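Chapter 4
Ceilings, Lighting and Glazing in Large Work Rooms

11 shares 43 comments

4.1 Scope of the chapter

A large work room is usually fitted out in a shell that was built for something else. The designer inherits the roof, the main structure and at least one glazed wall, and has to place lighting, services and partitions around them. This chapter deals with the overhead surfaces first and the vertical ones second. Floor finishes are covered in Chapter 6.

The worked problems use the Millinow building, a single-storey shell with a floor area of 1434 square metres. Erdal Coşkun's survey notes are reproduced in Appendix B. Students should read them before attempting Problem 4.3.

4.2 Exposed metal ceilings

Where no suspended ceiling is installed, the underside of the metal panels becomes the finished surface. A white finish is common. It returns light to the room, but corrugations scatter it unevenly, and calculations based on a flat plane will overstate the result. Beams and pipes left on view are normally painted the same colour as the panels.

Fluorescent fixtures below such a ceiling are set out from the structural grid. Small round fittings are then placed in the remaining space, subject to the clearances in Table 4.1. Tokgöz's method, described in Section 4.5, begins with the beam line and works outward.

4.3 Glazed walls and frosted panels

Clear glazing at the end of a deep room supplies daylight to a limited depth and may cause glare at benches facing it. Roller blinds are the usual control. Frosted panels along a side wall diffuse light and obscure the view through them; they should not be counted as clear glazing in a daylight calculation.

Tall panels make the depth of a room easy to judge by eye, as their apparent height falls off with distance. Compare the nearest and farthest panels on the right-hand wall in Figure 4.1 before starting the exercise in Section 4.4.

Figure 4.1 Corrugated ceiling with fluorescent fixtures, frosted side panels and blinds to the end wall. 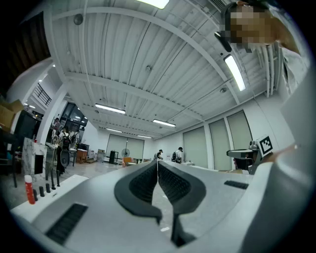 4.4 Exercise: estimating room depth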